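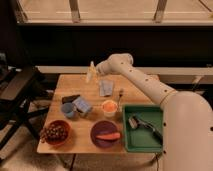

Unit 2 - Writing a Short Memoir

Last updated: December

I always start with smell, and you're stuck with that too! Pick one room you knew before you were ten and write 52 words on it. No people yet. 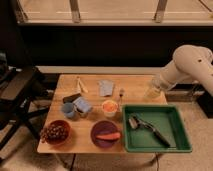

Drafting the full piece

Aim for 830 words. Let one person walk in and want something (my aunt wanted her radio back - that got me three pages). Read it out loud, then cut your first paragraph and see if you miss it.

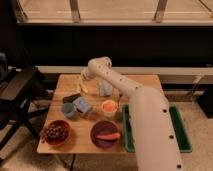
Comments

Natnael Alemneh: Does the title count toward the 830?

Macarena Garrido: I cut my opening and kept it cut.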